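4.2 Touring economies and the merch table

When we began talking with bands about how they keep a tour going, we expected most of the conversation to be about fees. It rarely was. Almost everyone came around, sooner or later, to the merch table, and once they got there they tended to stay for a good long while. Colette Vidal, who plays bass in Pradovis and drives the van as well, spent the better part of a Sunday afternoon with us going over shirt sizes. She told us that the door money pays for gas and the table pays for everything else, and she laughed as she said it, although her notebook bore her out to the dollar. On the short winter run we followed, the band sold $1,841 worth of shirts, tapes and patches, and went home without having touched their savings.

We want to linger on that notebook for a moment. Studies of small-venue music have often treated merchandise as a side business, something that happens at the back of the room while the real event takes place up front. Our interviewees saw the two as much more tangled up than that. A good set sends people to the table, of course, but a friendly table also brings people back the next time the band passes through town, and several musicians could name listeners who had first spoken to them over a pile of mediums and had since offered them a floor to sleep on. Afroza Sheikh, who sings in Rellitton, described these exchanges as "the part of the night where I find out who I was singing to." She will not let anybody else work the table if she can help it, even when her voice is gone and she has to point at the price list.

This kind of labor is tiring, and it falls unevenly. In both bands one member did nearly all of the ordering, folding and counting, and in both cases that member had simply been the one to do it the first time. Sheikh remembered ordering 200 shirts for Rellitton's first proper tour, in a color the rest of the band disliked, and carrying the leftovers from apartment to apartment for years afterward. (We were offered one each, and we wear them.) There were quarrels about it, which she was generous enough to describe to us in some detail – who had promised to load out, who had gone off to talk to the headliner, who had left the cash tin in the bathroom. We return to such quarrels in Section 5, where we look at how bands divide credit as well as chores.

Venues shape all of this more than is usually allowed for. Some rooms take a cut of sales, others give the band a folding table and a kind word, and a few have no place for a table at all. At Yoo, a basement venue that both bands spoke of fondly, merchandise is laid out along the stairs, so that everyone leaving has to walk past it slowly and in single file. Vidal was sure that this staircase had sold more tapes than any review ever had. The larger halls, by contrast, were remembered mostly for their paperwork. When Pradovis opened for a bigger act in a room that held 2,000, the house rate on merchandise was so steep that they sold from the van instead, parked two streets over, with the back doors open and a lamp clipped to the roof lining.
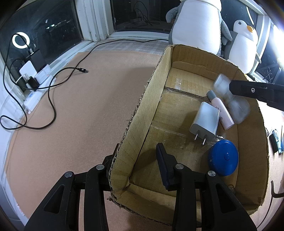 Figure 2. Power adapter in an open cardboard box.

It would be easy to read these arrangements as makeshift, and at times the musicians did so themselves. Over the length of our fieldwork, though, we came to hear a good deal of craft in them. Knowing how many larges to bring to a college town, or when to start packing up so that the shy ones still have time to come over, is learned slowly and passed on mostly by word of mouth. Sheikh learned it from the drummer in Aron, an older band that took Rellitton along on a January tour, and she has since taught it to two younger groups on her own street. Those conversations happen in vans and kitchens, late at night, and we were lucky to be let in on a few of them.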